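Docs > Firmware > Samo handset builds > README

May, by Zoia Onyshchenko

# Samo update log data

Update records for Samo handsets sold through Brollaline and Suwannarat. Each row is one handset checking in for a firmware build, with the build it had, the build it was offered and whether the install finished.

## Contents

- `checkins.csv` — one row per check-in, 1,000 rows
- `builds.csv` — the 16 builds released so far
- `carriers.csv` — carrier codes and rollout stages

Times are UTC. The carrier code is the one set at first boot, so a handset moved to another network keeps its old code. Unlocked handsets have `NONE`.
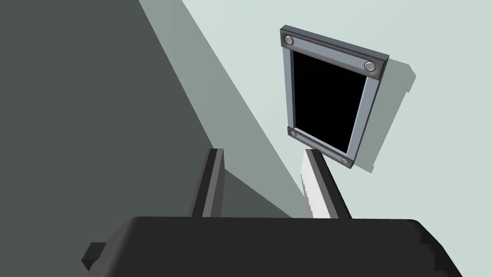 *Gripper with two parallel fingers, simulated render.*

## Known problems

Build 7 was withdrawn on the Brollaline side and sent out again under the same number. Use the `hash` column to tell the two apart. About 200 rows have no battery level, as older builds did not report it.

Suwannarat handsets check in overnight, mostly in one batch, and the server sometimes logs the same request twice. Kulap Yimyam's script `dedupe.py` removes the repeats — run it before counting anything.

## Changes and contact

Baldur Brøndum looks after the build list and updates it on Mondays. Send corrections to Theerawat Siriwan at Kodunex, with the row number and the build hash.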